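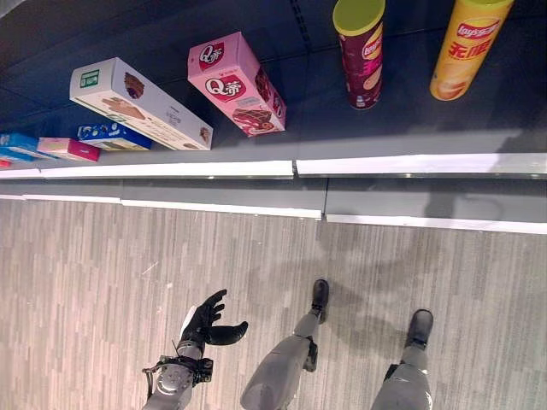

Obituary Writer and Remembrance Editor, Culture Desk (part time)

Tradville Weekly is looking for a writer who will take care of our obituaries and remembrance pages. We cover actors, singers, designers, radio hosts and other people from public life, and also the less famous persons who worked behind them, such as costume makers and stage managers. The position is open from June.

About us

We are a culture magazine with a website and a printed edition. The magazine belongs to Nundinent, a small publishing house, which also makes the theater yearbook Plosdale and two podcasts. Our readers are mostly people who grew up with television and still remember the name of the second actor in a series. They write to us when we make a mistake, and they are usually right.

Until now the obituaries were written by whoever was free at that moment. Some of them were very good. Others were made in one hour from old press material, and it could be noticed. We want one person who has the responsibility for this section and who has time to do it well.

What you will do

You will write two obituaries per week in normal weeks. A short one has 500 words. The long ones have no fixed length, but we ask you to agree on it with the editor before you start.

You will also keep our archive of prepared texts. At present we have 32 of them, and many are old. In several cases the person has since married again, published a book or returned to the stage, and the text does not know it. During your first months, the bigger part of your hours will go to this work.

You will speak by telephone with families, agents and former colleagues. These conversations are sometimes difficult. We never publish a death before it is confirmed by the family or by a representative, even if other websites already did it. If you feel that being second is a failure, this job will make you unhappy.

Once a month you will edit "The Long Goodbye Table," a page where readers send us their own memories of a performer. The letters need to be chosen, shortened and checked, and the writer of each letter must agree to the changes.
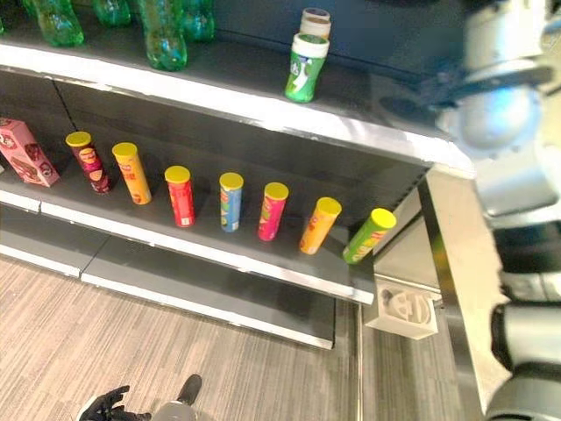 What we ask from you

You have written about film, music, theater, television or fashion for at least two years, for any kind of publication. A student newspaper counts, and a serious blog also counts.

You write clear English. It does not need to be your first language. It is not mine either, and I have edited this desk for a long time.

You check names, ages and dates of premieres yourself, in more than one source. You know how to use a library and a newspaper archive, and you are not afraid of a phone number that may be out of date.

You can write about a complicated person in a fair way. We do not hide a court case or a bad divorce if it was an important part of the public life, but we do not begin with it for the pleasure of it.

A second language is welcome, especially Greek, Spanish or Polish. Knowledge of classical dance would help us very much, as we have no one for this at the moment.

Hours and conditions

The contract is for 15 hours per week, with a trial period of three months. You can work from home. We meet by video in the morning at 9:30, once per week, and the meeting is short. Important news can come in the evening, and for this we have a list of who is on call. You will be on this list in turn with the other writers, and evening work is paid extra.

Pay follows the Nundinent scale for section editors. We will send you the scale before the interview, so please ask for it when you apply. You will have access to the Manolakis collection, our archive of theater programs and publicity photographs, which is kept in the building and is only partly scanned.

How to apply

Please send us the following, in one email:
- a letter of one page, where you tell us which obituary you remember and why
- 2 published texts, of which one should be a portrait of a person
- the name of one editor who knows your work

Do not send a trial obituary of a living celebrity. We receive many of these and we do not read them. If we invite you to the second round, we will give you a small writing task about someone who died many years ago, and we will pay you for it.

Applications go to Ourania Vasilakis, culture editor, with the words "Remembrance desk" in the subject line. The closing date is the last day of the month before the start. Everyone who writes will receive an answer, also if the answer is no. Interviews are held by video and take less than one hour.

If you have a question about the position, you may write before you apply. Please do not call the newsroom on the afternoon when the printed edition is closed, as the person who picks up the phone will not be able to help you.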